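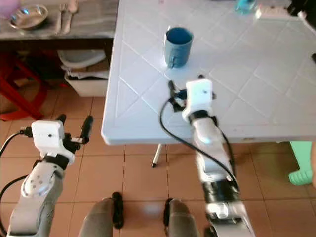

Breakroom and Table Attendant (part-time), Restport

Halliday runs the shared kitchens and coffee areas at Restport, and we are hiring one part-time attendant for the ground floor. The job is looking after tables, mugs and the coffee counter during the working day. It is steady work on your feet, mostly on your own, with people coming and going.

The position is open now and will stay posted until it is filled.

What you will do

Clear mugs, glasses and plates from the tables and take them to the dish room. Mugs with something still in them stay where they are unless the person has clearly left for the day.

Wipe down tabletops after the morning and lunch rushes. Our square tables have grooves in the top, and coffee settles in them, so a flat wipe is not enough. We use a soft brush along the grooves first, then a damp cloth, then a dry one. The rounded edges need a wipe too, including underneath where people put their hands.

Load and run the dishwasher, and put clean mugs back on the shelf with the handles facing the same way.

Sweep and spot-mop the tile floor. Spills come first – the tile gets slick. The grout is scrubbed once a month by a separate crew and is not part of this job.

Check the table feet when you sweep. If a table rocks, adjust it or put it on the repair list.

Restock coffee, tea, sugar and paper towels from the supply closet, and write down what is running low. Orders go to Drarkik every Thursday.

Hours and pay

The shift is 10:30 a.m. to 2:30 p.m., Monday through Friday, 80 hours in a four-week pay period. There is no evening or weekend work. Pay is hourly and depends on experience. New hires also get a $400 bonus after 3 months. Lunch is free on the days you work. Parking is free in the rear lot, and the 88 bus stops across the street.

What we need from you

You should be able to stand and walk for a full shift, lift a full dish rack, and bend to reach under tables. Experience in a cafeteria, coffee shop or hotel helps but is not required. We will train you in your first week.

You need to be on time. The lunch rush starts soon after the shift does, and there is no second attendant on the floor to cover.

You also need to be comfortable around people who are working. Some of them use the tables for meetings or leave papers out. Do not move papers, laptops or bags – clean around them and come back later.

Closed-toe shoes with a non-slip sole are required. We supply aprons and gloves.

How to apply

Fill out the short form at the Halliday desk in the Restport lobby, or ask the desk to mail you one. You do not need a résumé. List your last two jobs, paid or unpaid, and a phone number where we can reach you in the afternoon.

If we would like to meet you, we will call to set up a half-hour visit. You will see the kitchen and the dish room, and you can ask questions. Please bring a photo ID. If you applied for the morning opening in March, you are welcome to apply again for this one.

Posted Aug 5, 2018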